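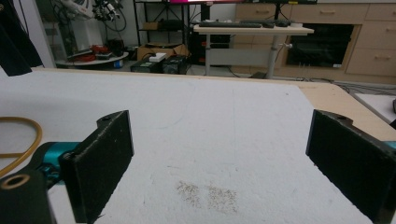 Clerura opened its Mundovholm laboratory to the public in October, and 285 people attended. The laboratory's program lead spoke with this publication after the last tour. Visitors, she said, spent the most time at the hand-held gripper. "People expect the robot arm to hold their attention," she said. "They come to the table." Its black fingers face each other over a white covering, where two small patches of speckled debris lay between them. "Crumbs and dust are hard for a gripper," she said. "We are open about that."

The laboratory has recorded 2572 tasks to date and plans to reach 4000. Seixas, a partner in the program, will host the next visit – again free of charge. Groups are limited to 5.

We use cookies to improve your experience. Accept | Settings

Comments (2)

lidico_reader: Is registration required for the Seixas visit?

Tour guest, 3 p.m. group: Very informative. More seating would be welcome.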